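Packing order for a mixed dry/chilled bag

Forum index > Kitchen and Pantry > Storage and Transport

culley_139
Posted 30 May 2024

I do a weekly food run from my place to my father's, 95 minutes by car. One insulated bag, no ice chest. The load is always the same type: one or two flat packages of chilled meat, garlic, an onion or two, and dried chilies that I normally keep in an open bowl on the counter. I would like a fixed packing order. At the moment I pack in whatever sequence things come to hand, and the chilies end up under the meat or scattered along the bottom seam.

Constraints: the bag opens at the top only. It has one compartment. I don't want to add more than one rigid container.

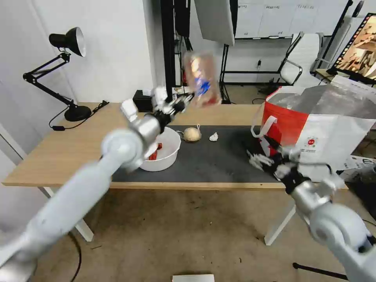

The chilled package is the part I am least sure about. Laid flat on the base it takes up the full footprint and everything else has to sit on it. Stood on edge against a side wall it leaves a usable column for the rest, but it slumps when I brake. A clear flat pack like the one over the mat has no stiffness of its own. The onion and the garlic are no trouble wherever they go. The bowl is the other question: empty it into the bag, or transfer the contents first?

busura
Reply 1

Flat on the base. Meat packs leak at the seal, and a leak at the base stays at the base. Stood on edge, a bad seal runs down the wall and under everything, and you find it when you unpack.

Put the pack inside a second plastic bag regardless. Fold the opening under and let the weight hold it closed.

Then onion, then garlic, then the dried goods on top.

malik_pantry
Reply 2

Disagree on the flat placement for a 95 minute trip. If there is a cold pack in the bag, the meat should be against it over the largest possible area, and cold air sinks. Cold pack above, meat below, dry goods outside the bag entirely. Garlic and onion gain nothing from being chilled. Neither do dried chilies, and condensation is bad for them.

The simplest answer to the original question is two bags.

culley_139
Reply 3

Two bags is what I am trying to avoid. I carry it up three flights with a second item in the other hand.

There is room for one cold pack. I had been putting it at the bottom.

busura
Reply 4

Malik is right that the cold pack goes on top of the meat. I don't agree that the dry goods have to travel separately. A sheet of cardboard over the cold pack is enough of a break. Cut it to the inside dimensions of the bag less a finger's width all around, so it drops in and lifts out without catching the lining.

Order from the bottom:

Meat, in second bag, flat
Cold pack
Cardboard
Onion, garlic
Dried goods, closed container

Stellan Kvam
Reply 5

On the bowl. Tipping a bowl of dried chilies straight into a shopping bag is a bad transfer. The wide rim gives no control over where they land. Seeds and fragments go first and lodge in the folds of the lining, and the larger curled pieces hang back and then drop together. I did it this way for years and was picking seeds out of the seams every October when the bags got washed.
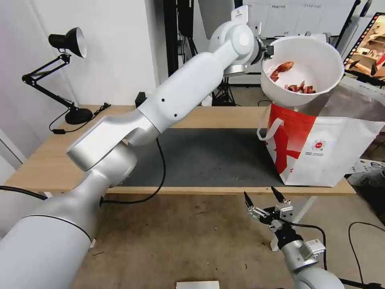 Use a jar. A screw-top with a mouth wide enough for your hand is fine. Fill it over the bowl so that anything you drop goes back where it came from. It also counts as your one rigid container, and it holds the upper layer in place if you wedge it into a corner.

I use a Wovon jar, the squat one. Lid diameter is 99 mm. Any jar of that shape will do.

malik_pantry
Reply 6

A jar is heavy and it is glass. A zip bag with the air pressed out weighs nothing and conforms to the space left over. Chilies don't need crush protection if they are the top layer.

Stellan Kvam
Reply 7

They do if you want them whole. If they are going to be ground, use the zip bag.

Mine is plastic, incidentally. It has been dropped on a stair without consequence.

culley_139
Reply 8

They get used whole, so jar.

I tested the cardboard version this morning with last week's quantities. It fits, with 8 cm to spare under the closure. The meat went in flat and double bagged, cold pack over it. The onion still rolls. I put the jar in the left corner and the onion moved to the right one and stayed there.

One remaining problem. With the cardboard in, the bag bows outward at the sides and the top edges no longer meet cleanly, so there is a gap at each end of the opening.

busura
Reply 9

Cardboard is too wide. Take another centimeter off each long side. Failing that, lay a folded dish towel over the top layer before you close it. It fills the gap and stops the onion.

malik_pantry
Reply 10

Towel, yes. I still say two bags.

culley_139
Reply 11

Trimmed it. The edges meet now. I will run it with the towel this week and measure the meat on arrival with a probe thermometer, then post the number.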